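Last updated Jul 7, 2025

# Setting up a tidy-up task in a shared room, the way we do it

If you've come over from the kitchen routines, welcome! Most of what you learned there still holds, but a room that people use for fun has its own set of rules, and I'd like to walk you through them slowly, as these are the ones that get skipped when everybody is keen to press start. This page covers the Renomitz mobile base with the Valtonen arm. If you're on the older Prilico base, everything applies except the speed setting, which lives in a different menu.

## Before you switch anything on

Walk the room yourself first, all the way around, at the pace you'd use if you were looking for your keys. Then do these, in this order:

1. Find every door and doorway and decide what happens if a person comes through it. Write that down on the room sheet.
2. Put the Gamero floor signs at each way in, where someone will see them before they step inside.
3. Test the stop button on the base and the one in your hand. Both, every time, even if you tested them before lunch.
4. Set the top speed to 500 millimeters per second, and drop it to half that within arm's reach of furniture.

The floor gets its own look. A rug lying on top of carpet has an edge, and an edge can catch a caster, so mark it on the map as a slow zone. The same goes for the change from one kind of flooring to another.

## Decide what may be touched

Game tables are where people get into trouble, because so much of what's on them belongs there. Look at each surface and sort what you find into "move," "leave" and "ask." Anything attached to a table, like the rods on a foosball table, goes straight into "leave." Loose things on a playing surface need a name and a destination before the arm goes near them. If you can't say what an object is, it's an "ask," and you shouldn't feel silly about having a long "ask" list – mine usually is.
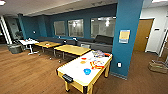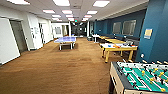

Once the sorting is done, give each item on the "move" list a single home. One home, please! I know it's tempting to write "basket or shelf," and I did exactly that for most of May, and I spent far too many evenings reading logs to work out which one had been chosen and why.

Keep single lifts under 2,000 grams for this kind of task. The arm can do more, but it will be reaching over rails and table edges, and a lighter load leaves you some room for a clumsy approach.

## While it's running

Stay in the room, standing, with the stop in your hand. Stand where you can see the gripper and the nearest doorway together, and move when the base moves. If someone walks in, pause first and say hello second. They may well want to chat, and that's fine, but the base stays paused until they've left or settled somewhere outside the marked area.

Glass deserves a mention too. Interior windows can throw reflections of the ceiling lights, and the depth readings near them may get jumpy. Keep the planned path well clear, and if the map shows a gap you don't believe in, stop and remap.

## Writing it up

Fill in form 102 before you leave the room, while you still remember things. Each run gets its own line, including the ones you stopped after a few seconds. Please note:

- who held the stop
- what was on the "ask" list, and what was decided
- any contact with furniture, however light
- the state of both batteries at the end

Runs with 4 or more stops go to a second reader before anyone changes a setting.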